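Hand gripper care and repair, Windham site: common questions

Last edit 16/03/2023, Ainhoa Ibarra. Covers the hand-held grippers in pair 2 only. Anything about the Jekow arm, ask Houshang.

How often do the pads get cleaned?
End of every session. Damp cloth, plain water, dry with a second cloth. No alcohol, it turns the blue pads shiny and after that they slip. Get the lint out of the ridges with the soft brush in the top drawer.

When do I swap the pads?
When a ridge is worn flat, or one corner lifts. Swap both sides together, never one. Old ones go in the tin so Yolanda can see how they wore.

Which screws am I allowed to touch?
The pivot screws on the finger linkage. Not the body screws. If a body screw is loose, tag it and leave it on Olga's shelf.

How tight?
Snug, then back off a hair until the finger swings by itself. Too tight and the trigger feels gritty, too loose and the tips cross. Put a dot of paint on the head afterwards so we can see if it moves.

One finger closes before the other. Broken?
Usually fluff in the linkage. Open the jaw all the way, blow it out, work the trigger 15 times. Still uneven, check for a bent link. Bent links get replaced, please dont straighten them with pliers.

What do we test on after a repair?
Soft stuff first. A coil of rope, a bag, some cloth, out of a basin or anything with a rim. Rope is good because it shows up a worn pad right away. Hard parts come later.
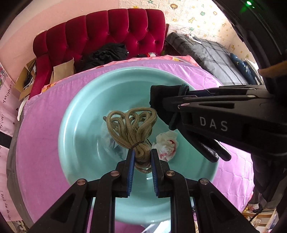
Where do I write down a pad change?
In the Tindon log, under the gripper's own number, with your initials and which side was worse. Do it before the gripper goes back in the case.

Do the pivots need oil?
No oil. It creeps onto the pads and then you are changing pads too. Dry lube only, the Hourani stick, wiped off after.

When is a full strip-down due?
Every 3000 closes, or if it gets dropped on a hard floor. The count is in the log. February's strip-downs are all done, Clodagh signed them off.

I dropped it. Now what?
Stop using it. Look at the finger tips with the jaw shut, there should be no light between the pads. Then check the links and write it up even if it looks fine.

Spare parts?
Pads and links in the gray bins by the bench. Last set in a bin, tell Olga Aguirre the same day, reorders are slow and we have run out befoer.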